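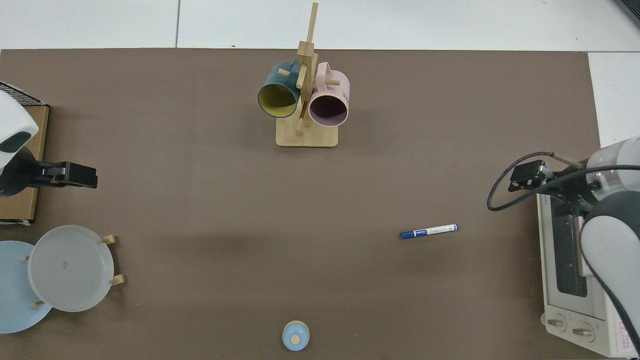
4. Setting up your trading profile

Complete this section once your Cillen membership has been confirmed. A trading profile is required before you can issue invoices or apply for a mentor under the Nimri scheme.

4.1 Entering your business details

1. Sign in and select Profile, then Trading Details.
2. Enter the name under which you trade. Sole traders who use their own name should enter it in full.
3. Choose a main activity from the list. You may add up to three further activities. 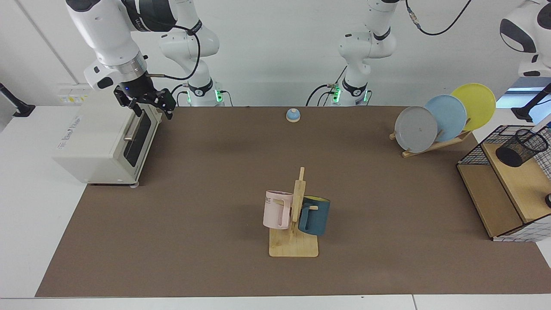
4. State whether you are trading full time or alongside paid employment. This answer may be changed later.
5. Select Save Draft.

Note: Drafts are kept for six months. A draft that has not been submitted in that period is deleted and cannot be recovered.

4.2 Setting your prices

1. Open the Prices tab and select Add Item.
2. Enter a short name for the item and its price before tax.
3. Repeat for each item you intend to offer.

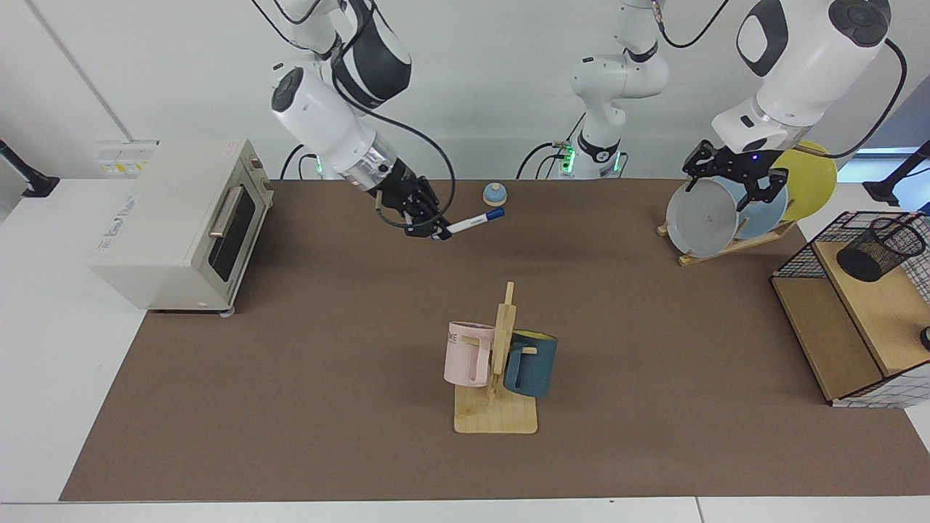 Figure 3. White marker with a blue cap, held horizontally.

Caution: Prices become visible to other members as soon as the profile is submitted. Check each entry before continuing.

4.3 Submitting the profile

1. Select Review. Any incomplete fields are marked in red.
2. Correct these fields and select Submit. 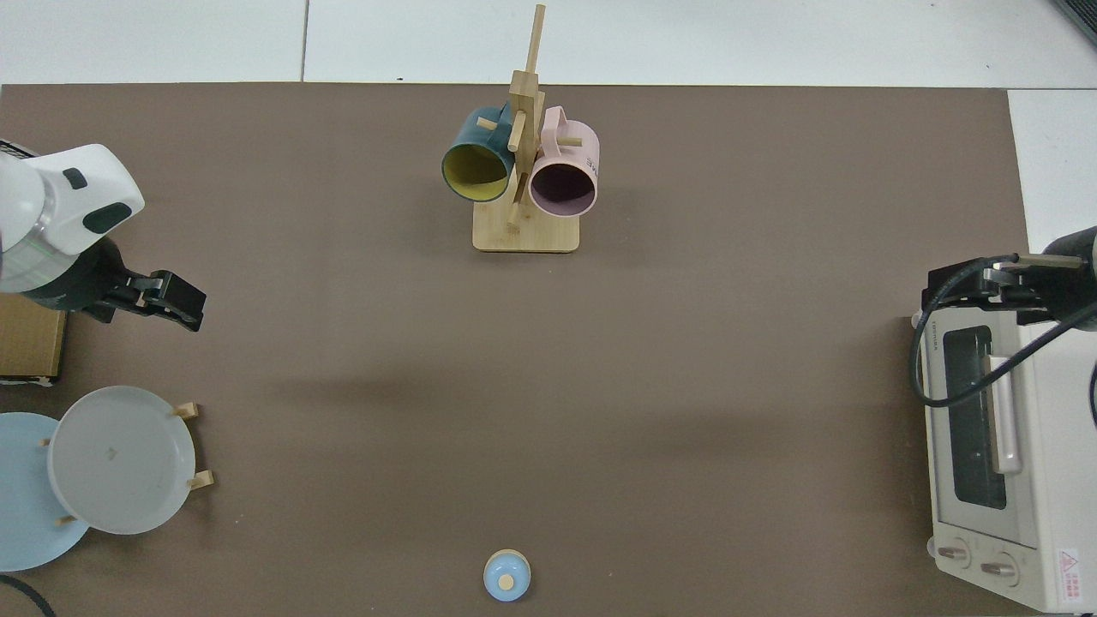
3. Wait for the confirmation message before closing the page. A copy is sent to your registered e-mail address.

Profiles are normally checked within two working days. Those submitted after 4 p.m. are treated as received on the next working day. Members transferring from Pleven should not create a second profile and should write to Bello Balogun, Member Accounts, quoting their existing membership number.

For connecting a bank account through Hodo, see Section 6.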